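"We Wanted People to See the Slow Part Too"

An afternoon with the robot group at Skedar, on their open day

By Woldegiorgis

May 31, 2024

When I came into the hall of Skedar in the early afternoon, the visitors were already standing in a half circle, and it was very quiet for a room with so many people. They were watching a robot arm take hold of a can. It did not go fast. A child asked loudly if it was broken, and the engineer who led the demonstration answered before the parents could: "No, it is thinking. You can think together with it."

She is the head of the small group which prepares these demonstrations, and she agreed to speak with me between two of them. She asked me to leave her name out of the article, because the work belongs to the group, and I respect this. We sat on two folding chairs near the door, and several times she stood up in the middle of an answer to look at what her colleagues were doing.

The open day takes place every year, she told me, but until now the robots were shown on a screen. "We had a very nice film with music. People watched it for one minute and then they went to the coffee. I understand them. In a film everything goes well, so there is nothing to wait for." This year the group decided to do everything live, with 9 demonstrations between the morning and the evening. The company Hesmont, which works together with Skedar on software for grasping, sent two people to help.

I asked her whether a soda can is not a too simple object for such an occasion. She laughed. "Everybody asks this. For you it is simple. You have had a hand for your whole life." A can is smooth and round, she explained, and it can be full or empty, and the robot must hold both kinds. If the fingers press too much, the can bends. If they press too little, it slips. "And then the visitor brings his own can from the lunch, which is a different color, and we say yes, of course, put it there."

The objects also should not stand alone, in her opinion. In many older demonstrations there was one thing on an empty white surface. "Who has such a kitchen? I do not. So we put things close together, and the fingers must go to the right one and leave the others in peace."

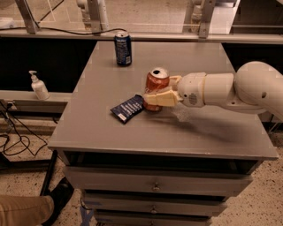

Learning from 2261 attempts

Before the open day the group recorded 2261 attempts at picking up small things from a kitchen, mostly cans, packets and cups. Each attempt was kept, also the bad ones. I wanted to know why somebody would keep a bad attempt. "Because the bad ones are more honest," she said. "When I learned to drive, my teacher did not speak about the times when I parked well."

The program which came out of this work is called Medau. It chooses where the fingers should close, and it can change its plan while the arm is still moving. She is careful not to promise too much. With drawers it is less sure than with cans, and small round knobs give it trouble, so drawers were not a part of the public program. "My colleague wanted to show them. I said, in July maybe. We had a long discussion – a friendly one."

She also told me about the evening before. The group stayed late, and the arm, which had worked the whole week, suddenly wanted to go to a place a little to the left of every object. They looked for the error in the software for a long time. In the end somebody found that the cabinet had been moved during the cleaning. "We pushed it back with our knees and went home."

Questions from the visitors

Skedar counted 400 guests on this day, more than the hall could hold comfortably. I listened to two of the demonstrations completely, and the questions were quite different from those I had prepared. A retired nurse wanted to know if the arm could open a jar for a person with weak hands. A boy asked if it gets bored. One man asked only about the price, three times in different words, and did not receive a number.

"The nurse had the best question," the engineer said to me later. "A jar needs two hands, one to hold and one to turn. We have one arm here. I told her this, and she said that many of her patients also have only one good arm. I wrote it down."

Then a colleague waved to her from the other side of the hall – the next group was waiting – and she took her folding chair with her, as there were not enough of them for the guests.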